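Vemia Special Sections: Frequently Asked Questions for Contributors and Advertisers

Last updated 08/12/2018

Vemia produces special sections and themed supplements for community newspapers. The questions below come up most often from freelance writers, photographers and local businesses. If yours is not covered, use the contact details in the welcome packet.

General

What is a special section?

A special section is a set of pages on one subject, printed with a regular issue of the paper or inserted into it. Common subjects are home improvement, back to school, weddings, health, and local business. Most of ours run between 12 and 40 pages.

Is this the same as the newsroom?

No. The papers we work with have their own reporters and editors, and we do not assign or edit their news coverage. Our pages carry their own nameplate so that readers can tell them apart.

Which papers do you work with?

We currently supply the Flernthorpe weekly and the four Ullo suburban editions. A section may run in one of them or in all five. The assignment sheet says which.

Who edits the sections?

Natnael Feyisa edits home, garden and family sections. Ebise Ayele edits business, health and education. Address queries to the editor who handles the subject. If a story falls between the two, send it to either one and it will be passed along.

For writers

How do I pitch a story?

Send one paragraph by email with the name of the section in the subject line. Say what the story is, whom you plan to interview, and whether you can supply photos. Please do not send a finished story unless it was assigned. We read pitches every week but can only answer the ones we want to pursue.

Do you take new writers?

Yes. Send two or three published clips with your first pitch. Clips from a trade magazine, a college paper or a company newsletter are fine. We look mainly at whether the quotes are good and the facts are in order.

How long are the stories?

Most are between 300 words and a full page. A short item that goes beside a larger story should stay at 300. The length on your assignment sheet is what the page was designed for -- if your copy runs well over it, we will cut from the bottom.

Can I interview an advertiser?

Yes, if that person is a good source for the story. An advertiser is not owed an interview, and a source is never asked to buy an ad. If anyone tells you otherwise, let your editor know. Do not show a story to a source before it runs. You may read a quote back over the phone to check it.

When am I paid?

Payment goes out in the month after publication. We need an invoice and a signed agreement before the first check can be issued. Invoices go to accounting, and the editors do not keep copies.

Do I keep the rights to my story?

We buy first print rights for all five papers and the right to keep the story on their websites. After the section has run, you may sell the piece elsewhere. Work done under the Oyelaran partnership is handled under a separate agreement, so read that one before you sign.

For photographers

What kind of pictures do you need?

For home and family sections we use room interiors, furniture, toys and people at home. Business sections mostly need portraits taken at the workplace. Send both horizontal and vertical versions where possible, at full size. Do not add text or borders.

Do I need a release?

You need a signed release for any child who can be recognized. For adults, a name and a phone number are enough, unless the picture is for the cover. Covers always need a release.

How are captions handled?

Put the caption in the body of the email, with names spelled out from left to right. We check spelling against the story, but we cannot check a name that appears only in the picture.
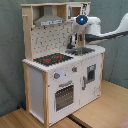 For advertisers

How do I reserve space?

Call or email the sales desk with the section name and the ad size. Space is held once the signed order comes back. Premium positions, such as the back cover, go to whoever held them the year before until the first deadline passes. After that they are open.

Can you design my ad?

Yes, at no extra charge for ads of a quarter page or larger. You will get one proof and one round of changes. Smaller ads should be sent ready to print.

Can I supply my own article?

You can buy space for one. It will be set in a different typeface and labeled as advertising at the top of the page. We do not remove the label.

Where can I find next year's schedule?

The new schedule comes out in January and is mailed to everyone who advertised in the past 366 days. Writers receive it by email with the list of open assignments. Dates for the wedding and health sections sometimes move by a week, so check with the sales desk before you plan a promotion tied to either one.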